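The Long Lease

Aminu Tamuno had let every kind of room there was to let in Grikumport. He had let shops to butchers and butchers' shops to hairdressers, and once, in his second year, a cold store to a choir. What he had never managed to let was the second floor of Iyamu House, which had been on the books at Zamard so long that the older clerks spoke of it the way other people speak of a difficult aunt.

It was a good floor, too. It had 3,621 square feet, windows along two sides, a lift that worked most mornings and a view of the harbour if you stood on the radiator. Aminu wrote a new description of it every December, when trade was slow and the heating in the office made him feel generous. He had called it bright, and he had called it characterful, and one year (he blushed to remember it) he had called it a springboard.

People came to see it, that was the puzzle. They came up in the lift and walked to the far windows and said how much light there was, and then something went out of them. They thanked him very kindly and took the stairs down, and a week or so later he would hear that they had signed for a unit on the ring road with no windows to speak of. He had shown it to 62 of them by his own reckoning, for he kept a little tally in the back of his diary, next to his mother's shoe size and the number of the man who did the gutters.

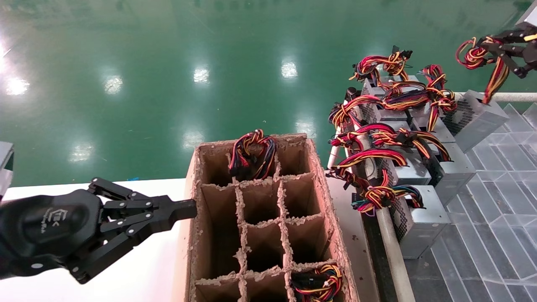
The Thirteenth Key

The keys to Iyamu House hung on a brass ring as wide as a saucer. There were 13 of them, and Aminu had only ever used 12. The last was small and rather bent, and in all those years he had taken it for the key to a meter cupboard, or to some cabinet long since carried off.

He was up there late one afternoon, waiting for a client who had telephoned to say she was parking and had then, he supposed, gone on parking all the way home. The light was going. He had eaten his sandwich and read the fire notice twice, and for want of anything better he began walking the floor with the ring in his hand, trying the small key in whatever had a hole in it.

It turned in the panelling beside the chimney breast -- a door he had leaned against, he was quite sure, while telling people there was scope for storage. Behind it was a room hardly bigger than a pantry, with one round window, a chair, a shelf, and on the shelf a rent book. The last entry was for 669 a quarter, paid in full, and the name at the top of the page was Flerkano.

Now Aminu was a tidy man, and his first thought was that the floor plan was wrong and would have to be drawn again. His second thought was that it was a very comfortable chair. He sat down in it. From there the round window gave straight on to the harbour with no radiator needed, and he watched the pilot boat go out, and the lamps come on along the quay one after another, and it seemed to him that he had been showing people the wrong end of the building for over half his working life.

It was quite dark when he heard the lift. He thought of the client, and stood up, and brushed the crumbs from his coat, and then thought he might as well sit down again. He called out that he was through here, by the chimney, and to mind the step.

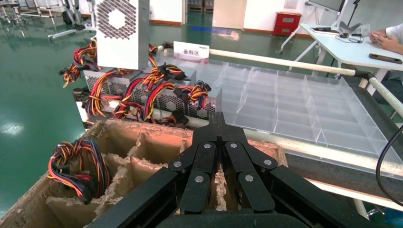
Olanrewaju Haruna told him, from somewhere out in the dark of the big room, that there had never been a step, and that the lease on the little one still had nine years to run.

"Then I ought to get out of your chair," said Aminu.

"You ought to ask what I'd take for the sublet," said the voice, coming nearer, and it sounded as if it had been looking forward to the conversation.

They settled it before the last ferry. Aminu paid the first quarter out of his own pocket and wrote it in the book himself, under the other entries, in his best hand. Then he put the small key back on the ring with the rest, thought better of it, and took it off again.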